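Pressemitteilung

Wäsche falten bleibt für Maschinen eine schwierige Aufgabe – Stivel legt Zwischenergebnisse aus dem Projekt Morurora vor

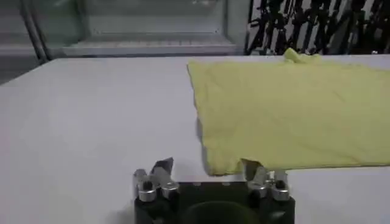 Greifer mit zwei Metallfingern am Rand eines hellgelben Tuchs. Foto: Stivel

Dekley, 7. August 2018. Das Institut Stivel hat die Zwischenergebnisse des Projekts Morurora veröffentlicht. Untersucht wird darin, welche Arbeiten in Haushalt und Wäscherei sich mit heute verfügbarer Robotertechnik verlässlich ausführen lassen. Der Bericht fällt zurückhaltend aus. Einzelne Handgriffe gelingen inzwischen mit guter Wiederholbarkeit, ein vollständiger Arbeitsablauf ohne menschliches Eingreifen ist nach Einschätzung des Instituts jedoch noch nicht in Sicht.

Seit März wurden am Standort Dekley 2746 Versuche mit Textilien durchgeführt. Zum Einsatz kamen 26 verschiedene Stücke, darunter Geschirrtücher, Kissenbezüge, Handtücher und leichte Oberbekleidung. Jeder Versuch begann mit einem Stück auf einer ebenen Arbeitsfläche und galt als bestanden, wenn es am Ende in der vorgegebenen Form gefaltet lag. Teilweise gelungene Faltungen wurden als nicht bestanden gewertet.

Bei rechteckigen Stücken, die bereits glatt ausgebreitet waren, erreichte das System eine Erfolgsquote von 90 Prozent. Wurde dasselbe Stück zerknüllt auf die Fläche gelegt, sank die Quote auf 40 Prozent. Die Ursache liegt in den meisten Fällen bereits am Anfang des Ablaufs: Die Maschine muss eine Kante finden, sie von der Unterlage lösen und genau eine Stofflage fassen. Greift sie zu tief, nimmt sie die darunterliegende Lage mit. Greift sie zu flach, rutscht das Gewebe aus den Fingern.

Erschwerend wirkt, dass ein Textil keine feste Form besitzt. Ein Karton oder eine Flasche verändert sich beim Anheben nicht, ein Handtuch dagegen nimmt mit jeder Bewegung eine neue Lage ein. Falten, umgeschlagene Ecken und leicht gewölbte Ränder müssen fortlaufend neu erfasst werden. Auch helle Stoffe auf heller Unterlage bereiten der Bilderkennung weiterhin Mühe, besonders bei gleichmäßigem Licht, das nur schwache Schatten erzeugt.

Deutlich weiter fortgeschritten sind nach Angaben des Instituts jene Tätigkeiten, bei denen Gegenstände mit bekannten Abmessungen bewegt werden. Dazu zählen das Einräumen von Regalen mit einheitlicher Ware und das Umsetzen von Behältern. Für diese Arbeiten hält Stivel einen begleiteten Probebetrieb in gewerblichen Räumen bereits jetzt für vertretbar. Für Privathaushalte gilt dies nicht, denn dort wechseln Möblierung, Beleuchtung und Gegenstände zu häufig.

Ein weiterer Abschnitt des Berichts befasst sich mit der Arbeitsgeschwindigkeit. Eine geübte Person faltet ein Handtuch in wenigen Sekunden, das untersuchte System benötigt auch bei glatt liegenden Stücken ein Vielfaches dieser Zeit. Stivel weist darauf hin, dass die Bewegungen aus Gründen der Sicherheit bewusst langsam ausgelegt sind. Ein höheres Tempo wurde in der ersten Projektphase nicht erprobt. Aussagen zur Wirtschaftlichkeit trifft der Bericht daher nicht.

Partner des Vorhabens ist die Großwäscherei Rey, die Textilien aus dem laufenden Betrieb zur Verfügung stellt und die Versuchsabläufe fachlich begleitet. Das Unternehmen prüft, ob sich Teilschritte wie das Vorlegen einzelner Stücke an der Mangel maschinell unterstützen lassen. Eine Entscheidung über eine Anschaffung ist damit nicht verbunden. Änderungen an den bestehenden Arbeitsplätzen sind im Rahmen des Projekts nicht vorgesehen.

In der zweiten Projektphase sollen vor allem das Vereinzeln aus einem Wäschestapel und das Ausbreiten zerknüllter Stücke bearbeitet werden. Geplant sind außerdem Versuche mit weicheren Fingerauflagen sowie mit dehnbaren Stoffen, die bisher nur in geringem Umfang berücksichtigt wurden. Hemden mit Knopfleiste und Spannbettlaken bleiben vorerst ausgeklammert – beide gelten als besonders anspruchsvoll.

Der Zwischenbericht zum Projekt Morurora kann bei der Pressestelle des Instituts Stivel in Dekley kostenfrei angefordert werden. Besichtigungen der Versuchsräume sind für Medienvertreterinnen und Medienvertreter nach vorheriger Anmeldung möglich.

Der Abdruck dieser Mitteilung ist frei. Um ein Belegexemplar wird gebeten.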